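Lists > Trodness Boxing Club > Members > Wednesday card
Last updated: January

Subject: Re: Wednesday card, weigh-in and gloves

Hello Harvey and all,

Harvey Gill wrote:
> Can somebody confirm the weigh-in time for the amateur card
> at Grajales Hall? I was told 5 pm but the poster says 6. Also
> are we bringing our own gloves or does Stunex supply them?
> My lad has 2 pairs and I don't want to carry both.

The weigh-in is at 5 pm. The poster is wrong and I have asked the hall to correct it. Please come with the medical card already signed, the doctor will not sign it for you at the table.

Stunex gives the gloves for all bouts, so one pair for the warm-up is enough. Hand wraps you must bring yourself. Headguards also, if your boxer has one which fits well.

We have now 25 boxers on the list, but two of the matches are not agreed yet. The coach from Tretance wants to see the weights first, and I think he is right. If your boxer is one of these four, I will call you on the evening before.
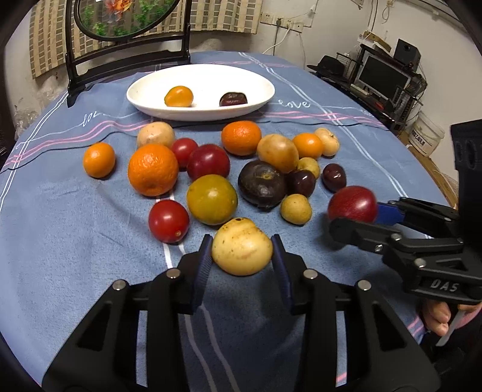

Parking is behind the hall, the gate code is 3159. Please do not send it to people outside the club. The first bout starts at 7 and the juniors go first, then there is a break of around 20 minutes.

If something is not clear, write to me directly and not to the whole list.

With regards,
Domnica Mocanu

Filed under: Amateur shows, Club notices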